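Vasell publishes good-practice rules for household robot trials

October 21, 2021. Vasell has released a set of rules for testing two-armed mobile robots in simulated homes before any trial in a real one. The document runs to 26 pages and was prepared with Clirker.

Under the rules, each robot must complete 2000 simulated runs through hallways, doorways and furnished rooms. Any contact with a wall or door must be logged.

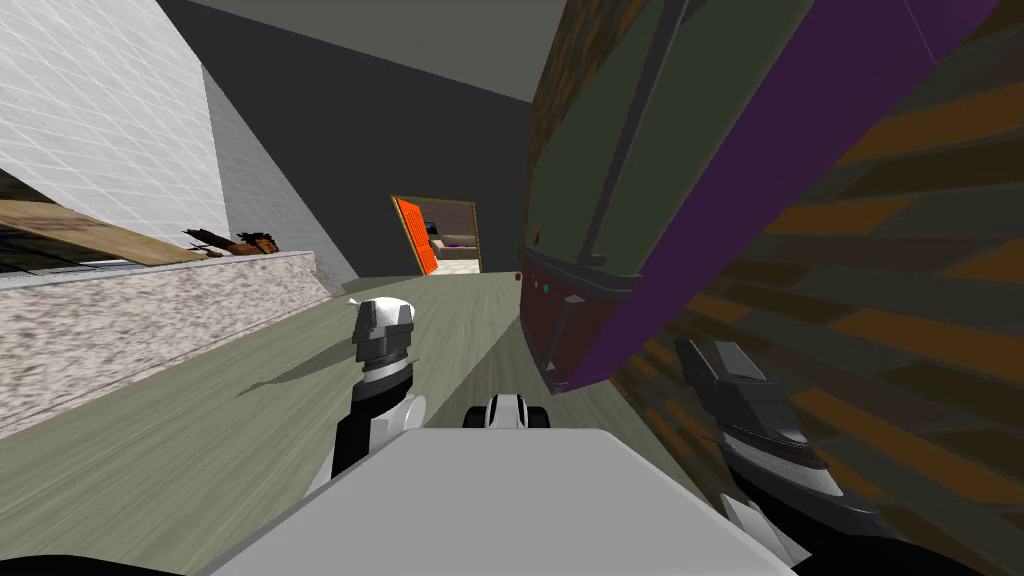
Test reports must be kept for three years. Members may request the full text from the Vasell standards office.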